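5. First session with the hand-held grippers

Before you start this section, both grippers must be assembled (section 3) and the marker faces must be flat and clean (section 4). If you build only one gripper, you can still do steps 1 to 7. The names in this guide are the names of the printed files: "Zemero" is the gripper body and "Onwood" is the set of finger pads.

5.1 Putting on the equipment

1. Put on the head strap first, before you take a gripper in the hand. The strap must sit above the ears and must not move when you look down.
2. Turn the head unit so that its lens looks where you look.
3. Close each gripper slowly and look at the two pads. They must meet along the whole height of the gap. If they meet only at the top, loosen the pad screw, push the pad back, and tighten again.
4. Open and close each gripper 16 times with nothing between the pads. The movement should feel the same the last time as the first.

CAUTION: Keep long hair, necklaces and the strings of a hood away from the slide. The slide has no cover in this version.
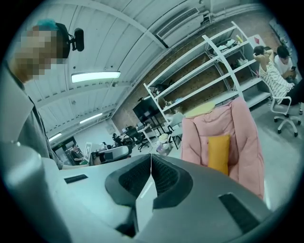 Can I do this section in a shared workshop while other people are working?
It works well, as long as you ask them first and keep one walking length free on each side of you. The software does not use the background for tracking the fingers, it uses only the markers. Tell the others that the head unit is recording, and do not start before they agree.

5.2 Soft objects

We recommend to begin with soft objects. They forgive a wrong closing force and they make little damage when they fall. In Barros, our workshop, we began with metal cans, and Mirela Figueiredo had to print two new fingers in the first evening.

5. Choose a pouch or a small bag with a zipper. Close the zipper completely.
6. Hold the pouch upright and take it by its lower end, so that both pads touch fabric and no pad touches the zipper teeth. The teeth cut the rubber.
7. Lift it slowly to the height of your chest and wait until it stops to swing. Put it down and open the gripper fully before you pull the hand back.

Note: If the pouch turns between the pads, you hold it too low or too weak. Move the grip up by one finger width and try again. Do not solve this problem with more force only, the trigger spring will become tired.

If you work together with a second person, stand side by side and agree who lifts first. The marker cube on top of the gripper must stay free. Do not cover it with your sleeve or with the object.
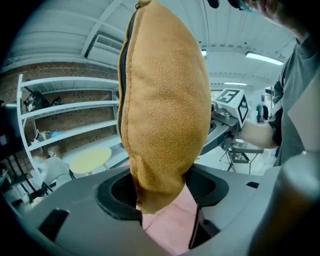

Fig. 5-2. Tan pouch clamped at its lower end.

5.3 Cushions and pillows

A pillow is more difficult than a pouch because it changes its shape when you press it. For this part you need a pillow and a flat cushion to put under it. The pillow and the cushion should have different colors, so that you can find the edge of the pillow later in the recording.

8. Lay the cushion flat. Put the pillow on top of it.
9. Connect the cable to the gripper and wait until the software Planau shows the frame counter. At my computer the counter starts at 348 and not at zero. This is normal.
10. Hold the gripper in front of you with both arms forward. Your elbows should not lock.
11. Bring one finger to each side of the lower edge of the pillow. Close slowly until the fabric makes folds between the fingers and the middle of the pillow goes up.
12. Stop closing. Keep this position for 2 seconds, then lift.

CAUTION: Look where the cable is before you walk. It should come back toward your body and never lie in front of your feet. Extension cables on the floor must be moved to the wall or fixed with tape.
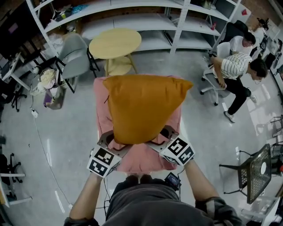
Fig. 5-3. Pillow squeezed at its lower edge, cushion below.

Note: Loose threads can go into the slide. Cut them or turn the cushion.

5.4 After the session

13. Open the grippers and leave them open. The rubber keeps the mark if it is stored under pressure.
14. Clean the pads with a damp cloth. Do not use alcohol on them.
15. Copy the files before you disconnect the head unit. If the copy stops in the middle, see section 7.

The pad shape was changed in January by Edivaldo Meireles. If your pads are flat and not cupped, you have the old files. They can still be used for pouches, but for section 5.3 please print the new ones.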